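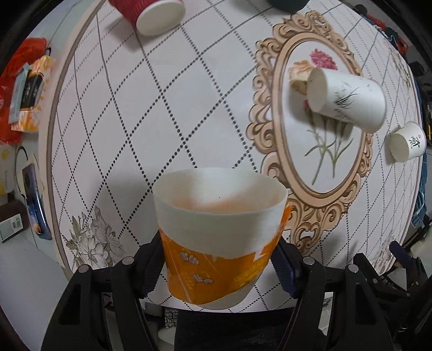
Week 7: Reading a Kit Offer
Course notes, Applied Automation for Small Operations
Instructor: Meriem Kamel

Read these notes before you open the vendor packet. Last term's group did it the other way around and spent most of the session repeating the brochure back to me.

The product this week is the Rereo kit, sold by Olico. The offer has two parts. You get a hand-held two-finger gripper that a person uses to pick things up while it records, and you get a service that turns those recordings into a grasping routine for a robot arm. The arm is not included. Look for that sentence in the packet. It is on page 12, under shipping.

What the vendor claims

Olico says a new user can teach a table-clearing task with 200 demonstrations. It says the routine will then cope with "everyday variation" in objects and surfaces. It also says the pads suit soft items without adjustment. Those are three separate claims and they need three separate kinds of evidence. The packet offers one video for all of them.

Start with "everyday variation." Cups are the usual example, and cups are a fair test if you choose them badly enough. Paper cups standing upright in a row, all one size, on a plain surface, tell you very little. Cups lying on their sides with their mouths pointing different ways, in more than one size, on a tablecloth full of printed flowers, tell you a good deal more. The pattern matters. A system that finds objects by how they look has to tell a cup with a painted side from a cloth with a painted peony, and the packet never says whether Olico tried that.

Ask to see the failures. A vendor who has run 200 of anything has failures.

Pads and paper

The pads are ribbed, one on each jaw, and the jaws close from two sides. That is a perfectly ordinary arrangement. The trouble with paper cups is that the grip that holds one is not far from the grip that crushes one, and the distance changes with where you take hold. Near the base the cup is stiffer. Near the rim it folds. A printed sleeve adds a layer, and a sleeve with a ragged edge adds a layer in some places and none in others.

A person holding the tool handles all this without thinking. We see the cup start to give and we ease off. So when you watch a demonstration, remember that you are watching a person's judgment with a gripper on the end of it – and that is the part you are being asked to believe will carry over. A neat hold near the base shows that the jaws can hold a cup. It says nothing about what an arm will do with the next one.

Note too that a stained cup is a different question from a clean one. The packet talks about "used tableware" and gives no figures for liquid left inside. If your site clears drinks, tilt matters, and I would want it in writing.

Comparison offer

Claltar sells a similar tool with no service attached. You keep the recordings and do the training yourself, or pay someone else. It is more work and the manual is poor. I still find it the easier offer to judge, as you can see what you are buying. With Rereo the recordings go to Olico, and the contract is vague on whether you can get them back in a usable form if you leave.

Benjelloun, the catering supplier in our case file, was quoted for 2 kits in October. The quote covers setup and a day of training. It does not cover retraining when the cups change, and catering suppliers change cups all the time. Work out for yourselves who pays for that.

Terms to know for discussion

Demonstration: one recorded pick by a person.
Held-out object: something the system was never shown. If the vendor picks it, it doesn't count.
Success rate: meaningless until you know what was counted as a try. Ask whether a dropped cup that was picked up again went down as one try or two.

For next session

Write one page to Benjelloun saying whether to sign, wait or walk away. Quote the packet exactly where you rely on it. Do not use the word "seamless."

Bring one question for Olico that cannot be answered with a video. Their rep is calling in at 2 and I have asked for no slides.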